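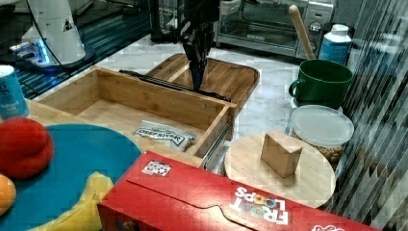
Progress report, Nomard wedding venue conversion
Prepared by Cultis for the regional tourism fund
April 3, 2024

Work in March covered the marquee base, the guest parking and the supplier contracts.

The marquee base is complete. Levels were checked against the drawings and two corners re-laid at the contractor's cost. The supply to the marquee has been tested and signed off at 19 kW, enough for catering and lighting but not for heaters on the same circuit. A separate feed is priced in the next stage.

Parking is behind. The overflow field drains poorly at the lower end – matting has been ordered for the entrance and the first row only. Until it is laid, bookings are capped at 130 guests.

Sfakianakis has signed for catering until the end of the season. Mikon will supply chairs and table linen, with a minimum order per event that smaller parties may not reach. We have asked for a lower threshold and await a reply.

Enquiries stand at around 500 since the listing opened. Most ask for Saturdays in high summer, and conversion on midweek dates remains low. A reduced midweek rate is in draft.

Spend is within the approved budget. The parking underspend will be carried into the next period.

Outstanding:
Noise management plan – with the council
Matting delivery – date to be confirmed
Wet weather route from ceremony lawn to marquee – not started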